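3.2 Drying shrinkage of cotton terry in shared laundries

Figure 2. Hand folding of white terry towels on a counter, with folded stacks to the left.

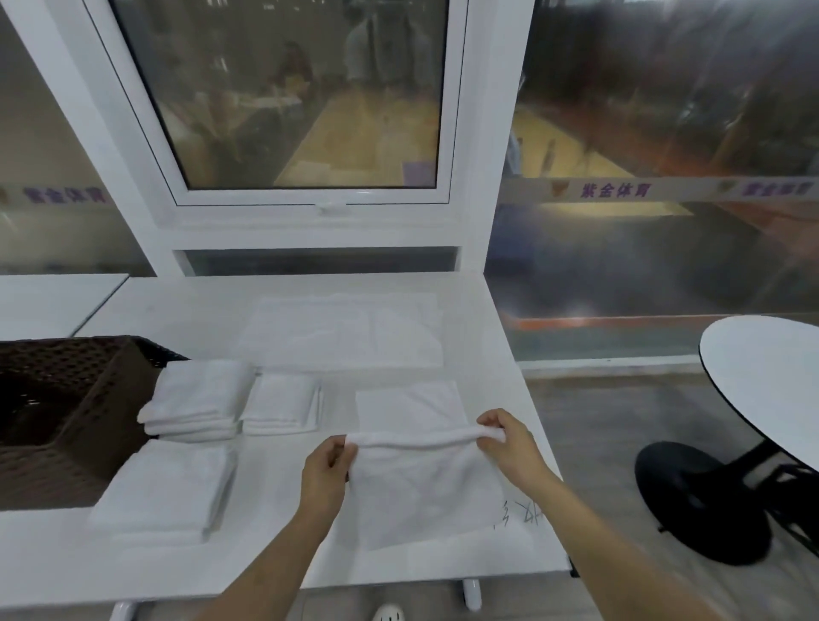

Kerubo Nyaga objected to an earlier draft of this section on the grounds that shrinkage in terry is mostly a matter of how the cloth was finished at the mill, and that a study of dryer settings would only measure how quickly the towel gets to a size it was going to reach anyway. We accept part of this. Relaxation shrinkage is set by the tension left in the ground yarns after weaving, and most of it is released in the first few wash cycles whatever the dryer does. The objection does not cover the later loss in length, which continued in our samples well after the width had settled.

We tested 134 towels from two suppliers, Skaken and Farina, all sold at a nominal weight of 400 grams per square meter. Towels were marked with colored thread at fixed points along the warp and the weft, washed without softener, and dried on one of two programs. The Hetis program ends on a moisture reading. The Prelero program ends on a timer and was left at the setting the laundry already used. Each towel went through 20 cycles and was measured flat after every fifth cycle, once it had rested overnight in the same room.

Width loss was close to complete at the first measurement and did not differ between programs. Length loss was larger on the timed program, and the gap grew up to the last measurement. Towels from Farina lost slightly more length than those from Skaken on both programs - the order of the suppliers did not change at any point. We did not unpick the cloth to compare pick density, so the cause of the supplier difference remains open.

Folded size matters here only through shelf depth. A towel folded in thirds along its length turns a small loss in length into a smaller one at the folded edge, and uneven stacks are therefore a poor guide to shrinkage. Measurements taken from folded towels in the January pilot were dropped for this reason and are not included in Table 3.

Pile height was recorded at 5 points per towel and is treated in Section 3.3.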